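Lecture 7: Learning to Pour and Portion from Demonstrations
By Krum Vukčević
February 11, 2023

Welcome back, everybody, and thank you for the lively arguments at the end of last time (I went home and reread my own slides because of you). Today we get to my favorite kind of task, the kind where a robot has to stop at the right moment. Picking up a block is over when the block is up. Weighing out dry food is over when a number says so, and that changes nearly everything about how we train for it.

1. The task

Two arms share one table with a kitchen scale and a bowl. The right arm works a scoop, and the policy has to bring the bowl to a target weight and then leave it alone. We call the task Clonder, after the older simulation benchmark some of you used in May, and the training code is still the Quintela repository, so your logins should work.

Our data set has 152 demonstrations, all teleoperated. I held out 23 of them for validation, and please don't train on those, however tempting it gets late at night!

2. What the policy sees

The policy gets camera images and the joint positions of both arms. It does not get the weight as a separate number. If it wants to know the weight, it has to read the scale's display the way you or I would, and as you'll notice, a gripper can easily get in the way of that.

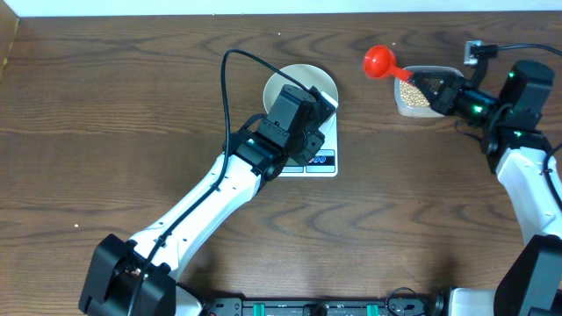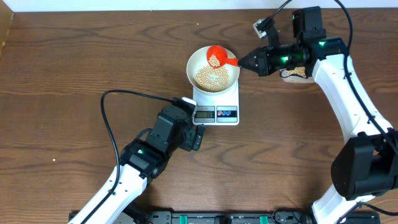
3. Why we predict chunks

Our first version predicted one action at a time, and it was a nervous little thing, forever starting to tip the scoop and then thinking better of it. Predicting a short run of actions together smoothed this out very nicely. The price is that a long chunk commits the arm to a pour before it has looked at the display again, so we use long chunks for carrying and short ones near the bowl. Zhao-style averaging of overlapping chunks is worth trying too, though I'd like you to plot it both ways before you believe me.

The image encoder gives a feature vector of size 512. Leave that alone for now.

4. For next time

Train the Pemell baseline for 500 epochs and bring your validation curve, even if it's ugly. Then write a paragraph on this: when the display is blocked, should the policy wait, move the other arm, or go by the look of the pile? I have my own opinion and will keep it to myself until I've read yours.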